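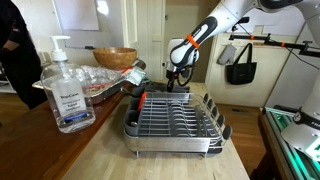

Dish Station Operator, Collus staff kitchen

The Pliker arm now handles racking. Hand racking ends in May. The operator loads the arm's queue, clears stops and checks the rack before release. Lifting is reduced – attention to the arm is not. Two openings, Friday shift included. Current kitchen staff keep their grade and apply first. Training is paid. Quote job 2147.

Comments

Is the stop button within reach of the sink? It wasn't at Tanabe.

Does clearing a stop count against break time? The posting should say.

Applied under 1611 by mistake, please move me to 2147.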